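Riltititz Open Day: Report on the Door Access Demonstration
Introduction to Automation, Field Visit Report

Our group went to the open day at Riltititz on November 23, 2024. Four of us made the trip: Cadi Lougher, Lai-ching Mak, Stijn Vermeulen and me. The course asks for one visit to a working robotics group and a report on a single demonstration. We picked the door task because it was on the schedule twice, so we could watch it once and then come back with questions.

Our host was Mei-kuen Liu, who runs the data side of a project called Sakex. She gave a short talk first. Sakex collects examples of people doing everyday jobs with hand-held grippers. The recordings are then used to train a two-armed robot to do the same jobs. The person wears one camera on the head and there is another on each gripper. The robot was at a different site, so the open day covered only the human part of the work.

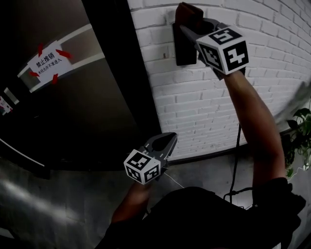

Why use hand-held grippers instead of moving the robot by remote control?
It is faster and cheaper. A person can walk up to any door in any building and start recording, and the robot does not have to be there. The person also feels the contact through the tool, which is hard to get with a remote setup.

That was the first thing Stijn asked, and it took up a good part of the talk. Ms. Liu said that remote control still has a use at Riltititz, mostly for checking a trained model when it gets stuck. For collecting new examples they stopped using it two years ago.
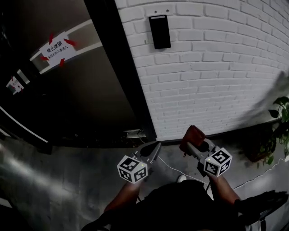 Gun-woo Sun

The demonstration was held in the corridor outside one of the rooms. The task was to bring a small item held in one gripper up to a device on the wall next to the door. A person with a badge does this without thinking. With a gripper it takes some planning, as the item has to be picked up the right way around and the wrist has to turn to bring it up to the wall.

Each recording is called an episode. The schedule allowed 10 episodes per session with a break of 5 minutes in the middle. The operator calls out the start and the end, and a second person at a laptop writes down anything that went wrong. If an episode is bad it is marked and kept. Ms. Liu said the marked ones are used later to check the software that sorts good episodes from bad.

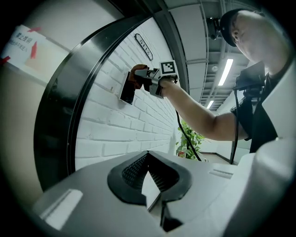

The second person also keeps track of where the operator starts from. Some episodes begin close to the door and others begin farther down the corridor, so that the model does not learn only one starting point. Lai-ching asked whether the starting points are picked at random. They are taken from a printed list, and the list is changed every week.

We then got a turn with a practice pair of grippers at a table by the entrance. These had no cameras. Cadi was the best at it and could stack blocks in a few minutes. I kept squeezing too late – the fingers close a little after you expect them to. The weight was less of a problem than I thought it would be, but my forearms were tired by the end.
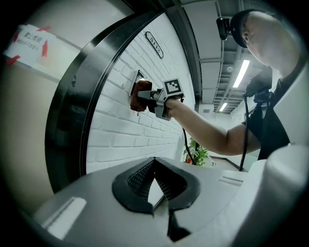
Tracking was the part of the visit closest to our class project. The software has to know where each gripper is at every moment, and we have had trouble with this on our own small setup, where the position jumps whenever the camera loses the tag. Ms. Liu's advice was to look at the size of the tag before changing any code. The operator's gripper has a square black-and-white marker with a blocky pattern on top, and ours is the size of a postage stamp. She also told us to expect bending at the sides of the picture with a very wide lens. The door frame next to room 5112 comes out as a big curve in the gripper camera's view, and so our calibration has to cover the edges as well as the middle.

We asked about lighting too. Riltititz does not add any lamps for this task. The corridor is recorded with whatever light it has, and sessions are repeated in other places to get some variety. A new set of doors is planned for December.

What we would have liked to see

The robot running the trained model would have made the visit more complete. We were shown a short video of it, but it was from an older task with drawers and had been sped up. We also did not get figures for how often the robot succeeds at the door task. Ms. Liu said those are not ready to share.

Changes to our project

We will print a larger tag and repeat our tracking test with it. Stijn is redoing the calibration with more views near the corners of the lens. Lai-ching is writing a note sheet for bad recordings, which until now we have just deleted. Results will go in the final report.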